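Two-finger grippers go head to head in a real kitchen

The Liletti group has moved its gripper comparison off the lab bench and into a working kitchen, and the early results are a treat for anyone who follows small robot arms. Two pairs of fingers are being tried: a smooth set, and the Marulanda set, which has a textured black covering meant to hold on to slippery rims and handles. Brayan Huanca, who runs the trials, says the place by the window is the toughest test of the lot, with strong daylight behind the sink and deep shade on the counter.
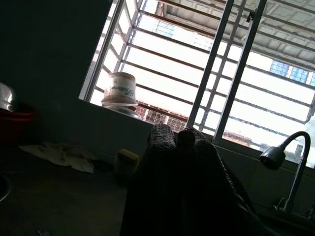 The wrist camera has to cope with both at once, so the group is comparing two exposure settings as well (the slower one is winning, to everyone's surprise). Each finger set gets 84 tries at everyday jobs such as picking up a sponge, lifting a spoon and steadying a bowl by its rim. In the first round the textured fingers dropped 11 items and the smooth ones 20, a terrific start for a covering that went on the drawing board only in January. 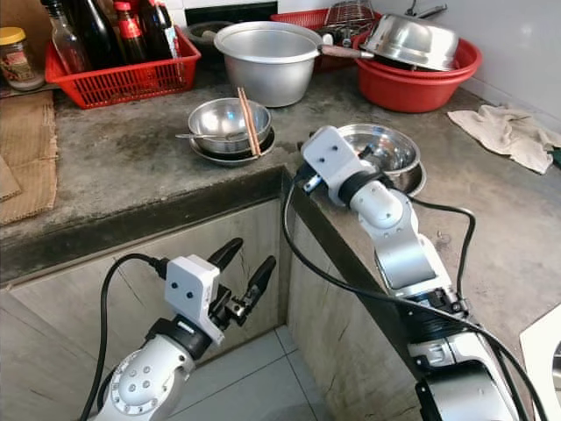
INAMHOLM, September 2026 – Round two is now under way with both arms working together, and stacked metal dishes are the favourite challenge so far. Mahlet Tamiru, who looks after the Hidard controller, has shortened its response delay to 56 milliseconds and is thrilled with how much calmer the wrists have become. Colour-coded logs from both rounds will be shared with other labs once the last tries are in.

Contact the newsroom | © Liletti 2026 | Back to top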